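Allau cell, kitchen sim: notebook
Feb 15, 2019

Picking up where the January pages stopped. The wrist camera on the simulated arm was out of line with the hand after the gripper model swap, and the door task had been failing more often than it should. Today was meant for the camera mount only. It grew to include the finger model, the joint limits on the microwave door and some cleanup in the launch files.

State at start: Triden scene loader on the old branch, Dhillon gripper model with the long fingers, kitchen layout from the Lakmont set. Physics step unchanged from last month. No local edits except the ones I list further down.

First check was the mount offset. The camera hangs off the wrist link through a fixed joint, and that joint still had the numbers from the short-finger gripper. With the long fingers the tip comes up into the picture from the bottom, which we want, but it came up too far and hid the lower part of whatever the hand was approaching. I moved the camera back 40 mm along the wrist axis and tilted it down 3 degrees. Then I restarted the whole scene, not just the camera node. Restarting only the node keeps the old transform in the cache. I lost most of an hour to that in January and wrote it on the whiteboard, where it has since been wiped off.

Next I parked the arm at the microwave approach pose and stepped the sim by hand. 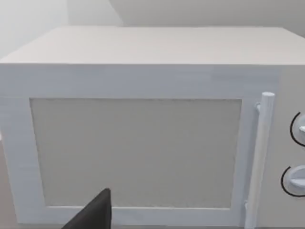
The approach pose is the one to use for checking the mount from now on. The handle is a plain vertical bar that stands off the door, so any sideways error in the camera shows up as a sideways error in the grasp. The old check pose pointed at bare wall and told us very little. I saved the joint values as "mw_check" in the pose file. If you change the gripper or the mount, go to that pose before running anything else and compare with the saved still in the cell folder.

With the new offset the projected handle position and the handle position from the scene file agree to within 3 pixels at the top bracket. Before the change they disagreed by 58. I did not try to get it lower. The camera stream is compressed before it reaches the logger and the fine edges on white surfaces go soft, so below a few pixels I would be fitting to the compression.

That brings up the stream settings. Somebody had turned the quality down to save disk. White appliance, white wall, white counter: there is very little contrast to begin with and the low setting puts streaks across the flat parts. I left it alone today because changing it in the middle of a batch would split the data. To be raised at the start of the next batch. Disk use needs checking first.

Finger model. The collision shape for the Dhillon fingers was a box around the whole finger, while the visual shape tapers to a blunt tip. So the hand was stopping short of things with a visible gap, and the contact log showed touches well before the tip got there. I replaced the box with a convex hull of the visual mesh, cut down to a low face count. Notes on that:

The hull has to be exported in meters. The first export was in millimeters and the finger filled the room. The loader gives no warning.

The left and right fingers are mirrored, and the loader does not accept a negative scale on collision shapes. Export both sides as separate files.

Friction went back to the default when I swapped the shape. I put the old value in again by hand. It lives in the gripper file, under each finger, and both have to be changed.

Door joint. The limits on the microwave door were fine but the damping was zero, so a light touch sent the door swinging to its stop and back again. I set a small damping value and a little joint friction. Ran 100 resets with a scripted pull on the handle and logged the final door angle. All of them settled inside the limits and none bounced off the stop. Before the change I had bounces in 40 out of 100 with the same script. I did not touch the knobs. They are still fixed joints in this layout, and if the knob task is going to be run, somebody has to make them turn first.

After that I ran the full reset and sweep, where the arm goes from home past the counter and ends at the door. The point of the sweep is to catch clipping and bad camera angles along the way, so I stopped it at several places and looked at each one.

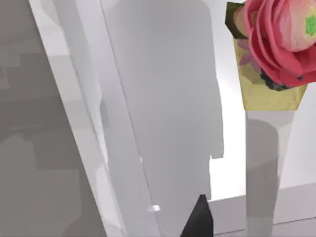
Shadows are still heavy on surfaces close to the wrist. The scene has one main light, and when the hand is near a flat panel the shadow covers a good part of it. I tried a second, weaker light on the other side. It helped the panels and washed out the counter edge, which was worse for the edge detector, so I took it out again. The light file is back to how it was. If anyone wants to try again, the thing to try is softening the main light, and leave the count alone.

The vase with the flowers on the counter stays. I considered pulling it from the layout because the sweep path runs on that side, but it is part of the Lakmont set as delivered and the older runs all have it. Taking it out would make the new runs hard to compare with the old ones. What I did do is check its collision shape, which is a simple cylinder for the vase only. The flower and the wrapper have no collision shape at all. The hand can pass through them without any contact being logged. For the door task this does not matter. For anything that reaches along the counter it will, so I opened a ticket.

Clearance along the sweep: I added a minimum distance printout between each finger and every shape with collision turned on. The closest approach on the counter side was 58 mm, to the panel and not to the vase. Good enough. The planner margin is set to 40 mm, and I left it there.

One thing I could not explain. On the first sweep after a cold start, the wrist camera sends a few frames with the old transform before it picks up the new one. On the second and later sweeps it is fine. It looks like an order problem at startup, with the camera coming up before the robot state is published. As a stopgap I put a wait of 3 seconds in the launch file ahead of the camera. It is ugly but it worked on every start I tried this afternoon. The proper fix is to have the camera wait for the first state message. I will do that when the Triden branch is merged, as the startup code is different there anyway.

Files changed today:
wrist mount file (offset and tilt)
gripper file (collision shapes, friction put back)
microwave file (door damping and joint friction)
pose file (added mw_check)
main launch file (wait before camera)

All committed on the cell branch. Not merged. The scripted pull and the distance printout are in the tools folder and have no arguments, so edit the top of each file to change the layout or the number of resets.

For whoever has the cell next: the pose file loads in order and stops at the first bad line without saying so. If mw_check is missing from the list, look for a stray tab above it. Also, the old short-finger gripper is still the default in the main launch file. I pass the long one on the command line. I did not change the default because the drawer runs still use it, and those are not finished.

To do:
raise stream quality at the start of the next batch, after checking disk
make the knobs turn, if the knob task goes ahead
collision shape for the flower and wrapper (ticket open)
camera to wait for first state message, then take out the 3 second wait
rerun the door task with the learned policy on the new mount, 100 episodes, same seeds as January

The last one is queued for tonight on the second machine. The first machine is left at home pose with the sim paused. Do not close that window, the distance log has not been written out yet.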